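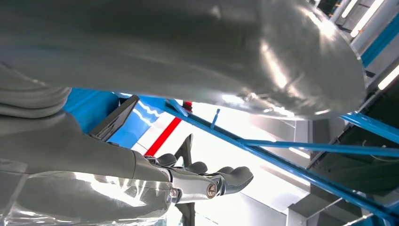 I'm so happy to finally share this one – Tessier Row, our 224-unit rental community on the old Pirura mill site, is open for leasing as of 17 August 2018! I'm Usa Hemmin, and I've been working on this project long enough to have strong feelings about kitchen drawers (they're deep, you'll love them). We went with a lot of gray in the end, from pale and matte to the dark, glossy kind that picks up a long white streak of light along a curve, and I still get a kick out of how different those two look side by side.

The one-bedrooms start at 916 square feet, and every home has its own washer and dryer. There's a 2,000-square-foot roof deck too, plus a bike room on Flavano Street that's bigger than my first apartment!

Sign a lease before the end of December and we'll take $500 off your first month. Pets are welcome – yes, big dogs too. The second building, Zalov House, is still under construction, but I'm already keeping a list of interested renters, so call the leasing office and ask for me.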